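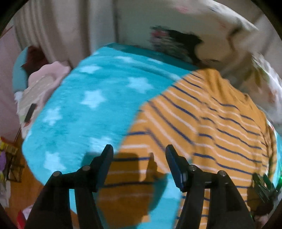
PLEVTHORPE, October 23, 2024 – Stoyanova, the home textile maker, today announced that it will expand its blanket and bedding exchange program to 52 retail locations, up from the 40 that have taken part since the program opened in June.

Under the program, customers may bring clean, used blankets, sheets and pillowcases of any brand to a participating store. Items in good condition are passed to local shelters and family housing services. Items that can no longer be used are sent to the Bruritz sorting center, where they are separated by fiber and prepared for recycling into padding and insulation.

"Households change their bedding more often than many people realize, particularly when children move from a crib to a full bed," said Radka Vukadinović, chief executive of Stoyanova. "Families have told us they would like those items to go to another home. The expansion gives more of them a place nearby to bring what they no longer need."

The 12 new locations will begin accepting items next month. Each will have a staffed drop-off counter during regular store hours. Customers who bring in three or more items will receive a voucher toward the purchase of any full-price blanket or sheet set. Vouchers may not be combined with other offers and are valid for 40 days from the date of issue.

Comforters filled with down or feathers, electric blankets, mattress pads and foam pillows cannot be accepted at this time. Items must be washed and fully dry when they are dropped off.

Stoyanova also confirmed that it has renewed its agreement with Godus, the freight carrier that moves collected textiles between stores and the sorting center. The renewed agreement covers all 52 locations and provides for weekly pickup from each.

"Regular pickup keeps the counters clear and lets the sorting team plan its work," said Tariq Virk, director of operations at Godus. "We are pleased to continue with the program as it grows."

At Bruritz, the sorting floor has been extended and a second shift added. Hashini Selvanayagam, who manages the center, said that cotton sheets and polyester fleece make up the largest share of what arrives, and that the new shift will handle fleece and other knitted synthetics separately from woven goods.

Shelters and housing services that wish to receive bedding may apply through any participating store. Requests for more than 500 items should be sent directly to the program office and will be reviewed by Patricio Bermúdez, head of community supply.

A list of participating locations is available at all Stoyanova stores.

Media contact:
Rahel Rainer
Press Office, Stoyanova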